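Key sorting goes hands-on at Vernitz rental depot

The front desk crew at Marchal's car rental depot in Vernitz has picked up a new skill this spring: teaching. Since May, desk staff have been spending part of their shifts at a wooden table in the back office, handling keys and small items with a pair of hand-held grippers so that a sorting robot can learn the job from them.

The depot takes in 627 keys in a busy week, and checking, tagging and hanging them has always fallen to whoever was free. "I used to go home with key rings in my dreams," said desk supervisor Valquíria Lins. "Now I'm the one showing a machine how it's done, and I love it!"

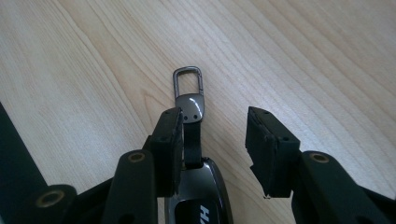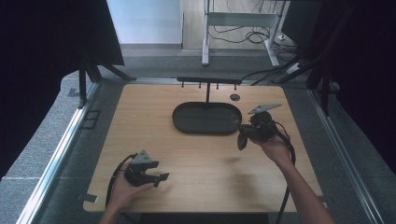
Key handling practice at the Vernitz depot: a fob between the gripper fingers, first picture, and the work table with its tray and rack, second picture.

Staff get a paid 75-minute session per shift, and the depot says no desk jobs will go. The hours saved are meant for customers - longer handovers, shorter lines at the counter.

Horácio Sampaio, who has worked nights there for years, was slow to warm to the idea. He has since asked for extra sessions. The robot itself is due at the depot this fall.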